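Sarach Arm Build: Frequently Asked Questions
Last updated January 19, 2021

These are the questions we get by email and at the bench, mostly from people who have watched a few videos and now want a robot that empties the dishwasher. We like building these things. We are less fond of the claims made for them, and the answers below lean that way.

What is the Sarach?

A hobby arm with a two-finger gripper, built in the shared workshop at Lollilley. The fingers are printed, the joints are off-the-shelf servos, and the control code runs on an old laptop. It picks things up and puts them down. Some days it does this well.

Can I build one at home?

If you own a printer, a drill and a table that doesn't wobble, probably. The table matters more than people expect. One builder spent most of March retuning joints when the trouble was a folding table leg.

What does it cost?

Some 200 dollars in parts if you already have the printer and the laptop. Be suspicious of any parts list that comes in far below that. It usually leaves out the power supply, the wire, and the first set of servos you burn up.

How long does a build take?

Our last one took 86 hours at the bench. The printing was the easy part. Cable routing ate more time than anything else, and we still don't love how it came out.

Should I use the simulator first?

Yes, but don't believe everything it tells you. We use Weldu, which loads the gripper model and lets you drop in objects with odd outlines. It's good for catching a finger that hits its own base or a reach that was never going to work. It's poor at friction. A grip that holds all afternoon in Weldu may let go on the first try with the real thing.

Why practice on shapes like a fish? Blocks would be simpler.

Blocks are simpler, and that's the problem with them. Nearly any gripper looks clever with a cube. A body that narrows toward the tail and has fins sticking out gives a curved finger much less to work with.

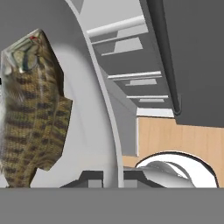
How much payload can a printed gripper handle?

Less than the servo's data sheet suggests. Plan on half the rated figure at full reach, then test with something you don't mind dropping. Printed fingers flex before they break, so watch the tips while you add weight.

Do I need the Pulletti board?

No. It tidies up the wiring and gives you spare ports, but the arm runs fine without it. We bought 2 and one is still in its bag.

My gripper chatters when it closes. Is it broken?

Check the power first. A 12 volt supply that sags under load will make a healthy servo look faulty. After that, look for a finger screw that has been tightened too far. Replace the servo last, even though that's what every forum thread will tell you to do first.

Will machine learning fix my bad grasps?

We doubt it. It may help once the joints are tight, the camera is bolted down and the fingers close evenly. If the arm can't return to the same spot twice, you'll be training it on slop.

Can I leave it running overnight?

Please don't. Ours has an off switch within reach of a person, and that only works if there's a person.

Where are the files?

On the workshop's shared drive, in the Sarach folder. Take the newest finger model. The older one is still there for anyone who needs to match an earlier build.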